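# Loops keep catching when I practice suturing with the instruments

posted by **Dadis**, October

I am in my first months of learning suturing. My needle passes are acceptable now, but the thread is making me crazy. Every time I prepare the knot, I get one big loop standing up and a second small one which sits low near the needle, and then the small one tightens before I want it.
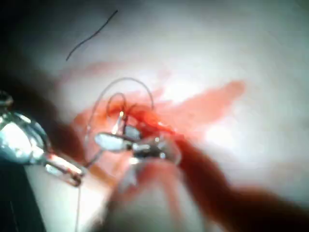 I start with 20 cm of thread. My colleague says this is too long for a single knot, my course book says nothing. Should I cut shorter, or is the problem in my hands? Also I lose sight of the short end when there is blood on the tissue.

---

Your length is not terrible, but for one interrupted stitch I would go shorter. More important is where you hold your two tips. Keep them close together, low over the tissue, and make the wrap with small movements of the wrist. If the tips travel far apart, the thread makes its own curls.

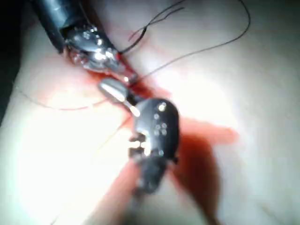 **Berhanu Derese**

I want to add something to the answer before mine. Before you start the wrap, stop and look where the thread goes. If there is a small curl near the bite, open it first — do not pull on it, because it becomes a knot in the wrong place. For the short end, clean the field before tying and leave the tail lying on a pale part of the tissue, where a dark thread is easy to find.

When you tighten, pull the thread flat along the surface and slowly. Pulling upward lifts the tissue and can tear it.
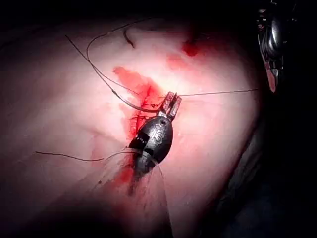

Check also that no other strand is lying under your instrument at this moment. I did 300 practice knots before my hands learned this, so please be patient with yourself.

---

**Belay**

Just cut it shorter. Worked for me.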